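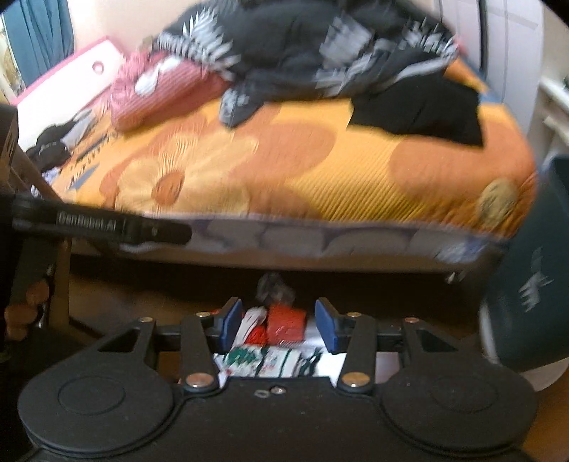 Viola Negri says we've left it too late, and that a child who is still in a cot at nearly three will fight you over a proper bed for months. She told me this at the school gate in front of everyone, so I've been stewing on it all week and would love some other opinions!

Our daughter will be three in September and she has never once climbed out of her cot. She sleeps from half seven to six, and she likes it in there (she calls it her boat). We've got a second baby coming five weeks after her birthday and the plan was always to hand the cot down. So do I move her now and get it over with, or wait until after the baby's here and borrow a cot for the little one in the meantime? My mum says wait. My husband says do it tonight — he'd do everything tonight if you let him.

The other thing is what to move her into. Stesta have a toddler bed for £161, but then she'll be out of that by five or six and we'd be buying again. Or do we go straight to a full single with a rail on the side? We're in a small terrace in Ukside and her room is a box room, if that changes anything.

Ludmila Šindelář
Nov 30, 2022

Viola's wrong, sorry! We moved our eldest at three years and two months and he was fine by the second week. His sister went at twenty months because she'd learned to vault the side, and she was a nightmare, up and down all night, appearing by my pillow at four in the morning like a little ghost. If yours isn't climbing I'd say she's telling you she's happy where she is.

On the timing, I wouldn't do it in the last few weeks before the baby or the first couple of months after. Either a good three months ahead, so the cot has stopped being hers by the time somebody else is in it, or well after. Your newborn will be in a Moses basket or something next to you to begin with anyway, so you may have longer than you think before you need the cot at all. We took ours down and put it in the loft for a bit and he'd forgotten it by the time it came back out with different sheets on.

We went straight to a single. Get a low one. The rail we had was a Finar and it did the job, though you have to make sure it's pushed right up to the mattress with no gap, and do read what age it's meant for. We kept the same bedtime, same book, same tatty blanket. When she got out we walked her back and said "night night, it's sleepy time" and nothing else, over and over. Boring as anything, but it worked on both of them in the end.

Also fix the chest of drawers to the wall before the first night if you haven't already. They can get to everything once they're loose!

Gianni Lo Presti

toddler bed is a waste of money. get a single

Gianni Villa

I'll stick up for the toddler bed, as we had one and loved it. Ours took the cot mattress, so check that before you rule it out, but then of course you'd need another mattress for the baby. In a box room it does leave you a bit of floor to play on. We passed ours on to my cousin afterwards and it's still going.

One thing I'd add to Gianni's long answer is to let her choose the bedding. My son picked diggers and then wanted to go to bed at four in the afternoon to look at them. Does she still nap, by the way? We did naps in the new bed first and nights a week later, and I think that helped, although my wife says he'd have been fine whatever we did.

Ramesh Yadav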